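Inicio | Noticias | Pruebas | Entrevistas | Contacto

Illia Nazarenko: «El conductor no quiere otra pantalla»

Illia Nazarenko trabaja desde hace 2 años en Zevell, el sistema de navegación conectada que Hunden monta en sus furgonetas. Me recibe a las cuatro de la tarde en el taller de Farquharson, con un café que no llega a terminar.

«Al principio teníamos 65 funciones en el menú», recuerda. «Las quitamos casi todas. Quedaron 20 — y todavía me parecen muchas.» Le pregunto cuál defendió más. «El aviso de aparcamiento. Mis jefes lo consideraban un capricho.»

La actualización de junio permite enviar la ruta desde el teléfono antes de subir al vehículo. Según Nazarenko, la prueban ya más de 193 conductores, y las quejas son sobre todo por la voz. «Habla demasiado rápido en las rotondas. Esto lo vamos a corregir.» 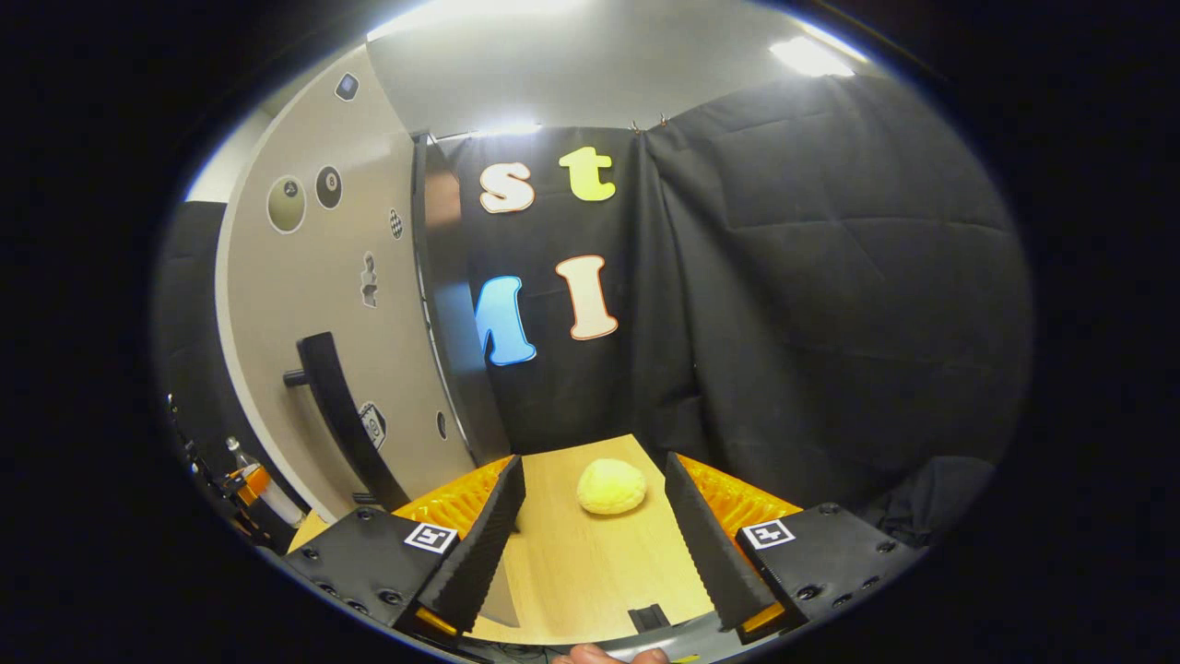
Sobre el precio es más prudente. «El primer año está incluido. Después habrá una cuota, pero no la decido yo.»

¿Y los coches antiguos? «Sin el módulo nuevo no es posible, lo siento.»

Comentarios

Nokuthula Joubert: Lo de las rotondas es verdad, me pasé la salida dos veces.

furgo_norte: ¿Funciona sin cobertura? En la entrevista no lo dice.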